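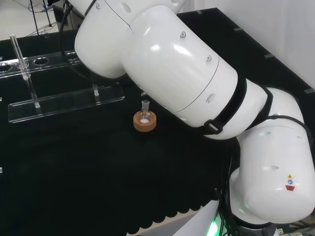
Photo: Dufour Teaching Laboratory, bench area

DUFOUR TEACHING LABORATORY
Minutes of the Bench Users' Meeting, July

The meeting was called to order at 9:00 a.m. The minutes of the previous meeting were approved as circulated.

1. Glassware and stands
The meeting reviewed the storage of small round-bottom flasks. It was agreed that flasks shall be set in a cork ring whenever they are placed on a bench, including for short periods. Flasks holding a solid shall be labeled before the user leaves the room. The request for 16 additional cork rings from Daltano was approved.

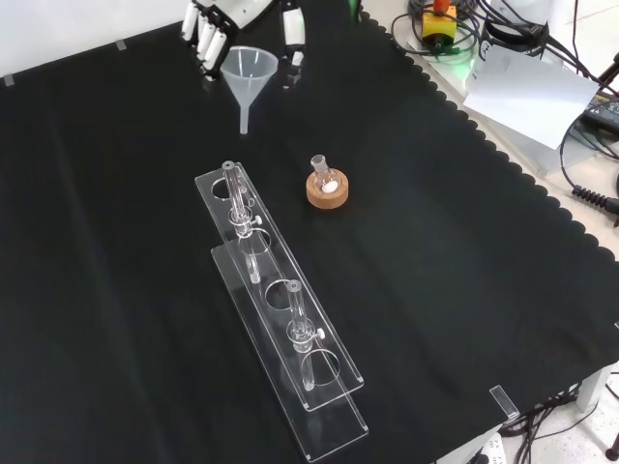
Funnels are to be returned to the second drawer after washing and shall not be stored in the same tray as tubes. The Bruvenar group reported that 3 funnels had been returned with chipped stems. These will be withdrawn and replaced from the general supply budget.

2. Acrylic racks
Members noted that the clear acrylic racks and stands mark easily. Users shall wipe them with a soft cloth and mild soapy water. Acetone and other strong solvents shall not be used on them. A proposal to replace all racks at once was not adopted. Replacements will be ordered as needed, within a limit of $50 per item. 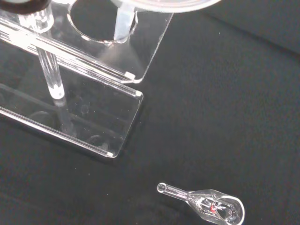
Question from the floor: Who should be told when a stand is cracked?
Reply: The bench supervisor, on the same day. The stand is to be tagged and placed on the repair shelf, and it may not be used again until it has been checked.

3. Bench covers
Black cloth covers will continue in use for work with clear glassware. Covers are to be shaken out and refolded at the end of each session. The Flerkis group asked for a second set; the request was held over until the next meeting.

4. Other business
The revised drawer list will be posted beside the sink. There being no further business, the meeting was adjourned at 9:50 a.m.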